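Call for participants: Young People's Panel on Flood Recovery

Cavo is looking for 31 people aged 16 to 24 to join a panel on how money for flood recovery is shared out. The panel will run from July and will meet in the evenings, with one residential weekend near the start.

You do not need any qualifications or campaigning experience. We want to hear from people who have lived through a flood, who work or study in a place that floods, or who have family abroad dealing with storm damage. Places are open to anyone living in the Lesow valley or the Tilutari district.

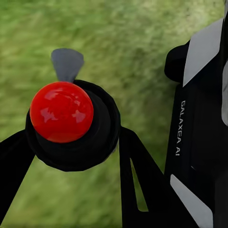 Red ball in a black housing.

What you will do

Panel members will read short briefing papers, question invited speakers and agree a set of recommendations. The subjects are repairs to rented homes, lost farm income, damage to schools and help for people who have to move away for good. Meetings start at 6.30 pm and last two hours. There are eight of them.

Between meetings you should expect an hour or two of reading. Papers can be sent in large print or as a recording if you ask when you apply.
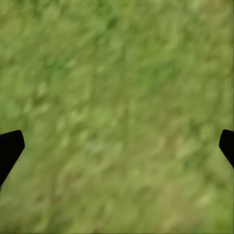
The final report will go to the three local councils and to the Phan Fund, which is paying for the panel. The councils have agreed to reply in writing. They are not bound to accept what the panel says.

What you will get

Each member receives 50 pounds per meeting, plus travel. Meals and a room are provided for the residential weekend. Childcare costs can be paid on top, up to a limit agreed beforehand. Payments may affect some benefits, so please check before accepting a place.
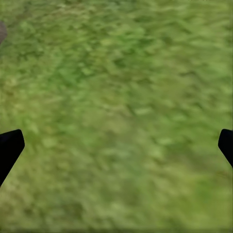 Grass seen from close above.

How we choose

We will pick names by lot from all the applications, with places held for each area and age group. Last year's panel on heat in schools had 37 members and we found that too many for one room. Six people will be put on a reserve list.

How to apply

Fill in the form on our website, or ask for a paper copy from the Cavo office. Tell us your age, where you live and, in a few lines, why the subject matters to you. If you are under 18, a parent or guardian must sign the form.

Questions should go to Encarnación Alcaraz, panel organiser, at the same office. The phone is answered from 10 am to 4 pm. Applications close at noon on the last working day of May.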